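Mobile Signal and Charges at Home: Workshop Notes

Print this page | E-mail this page

Most complaints about a mobile service indoors come down to the building, the handset settings or the wrong tariff. The checks below need no tools beyond the phone itself and a pencil. Allow an hour the first time.

1. Measure before moving anything

Bars are a poor guide, as each maker draws them to its own scale. Open the status page in the phone's settings and look for signal strength, given in dBm. The figure is negative, and the nearer to zero the better. A reading of -67 is strong. Take one reading in each room, at the height where the phone is normally held, and wait a minute in each place for the figure to settle. Write them on a rough floor plan. Repeat in the evening, when the network is busier and calls may be poor even though the reading is unchanged.

2. Look for what blocks the signal

Foil-backed insulation, metal window film, large mirrors and water tanks all weaken a signal. Solid stone walls do the same. In the house used for these notes, a terrace in Clevdale with walls 54 cm thick, the back kitchen had no usable service until the phone was placed on the window sill. Low-emissivity glass can be as bad as masonry, so try the reading again with the window open.

3. Turn on Wi-Fi calling

If the broadband is sound, this cures most indoor faults at no cost. The setting is usually under Calls or Mobile network. Both the handset and the tariff must support it. Place the router off the floor and clear of the microwave oven and any metal shelving. Once it is set, switch on flight mode, turn Wi-Fi back on, and make a test call. If the call connects, it is going over the broadband.

Calls made this way normally come out of the same allowance as any other. Check the operator's terms before using it abroad, where the rules differ.

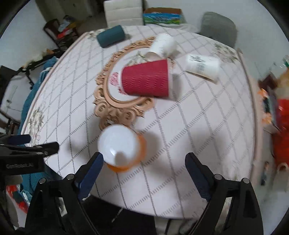 4. Check the allowance against real use

Take the last three bills and note minutes, texts and data for each month. Disregard any month spent away from home. If the highest data figure is 9 GB and the tariff provides 60 GB, the larger plan is wasted money. Keep a margin of a third over the highest month. Calls to premium and directory numbers are generally outside the allowance and should be listed separately.

5. Changing operator

Borrow or buy a pay-as-you-go SIM on the new network first and repeat the readings from step 1. Coverage maps are calculated and do not allow for your walls. Confirm that the handset is unlocked. Then request the transfer code from the old operator and give it to the new one. Do not cancel the old contract yourself, as the number may be lost. Expect a short break in service on the day of transfer, and have another means of receiving bank codes.

6. Keep a record

Note the date the contract ends and set a reminder one month earlier. Tape the SIM card holder, which carries the serial number and PUK code, inside the household file. Remove old numbers from bank and utility accounts before disposing of a spare SIM.

Notes compiled by Imke Hamann. Revised September.

Contact: Hollier Household Notes, Clevdale | Copyright Hollier Household Notes | Back to top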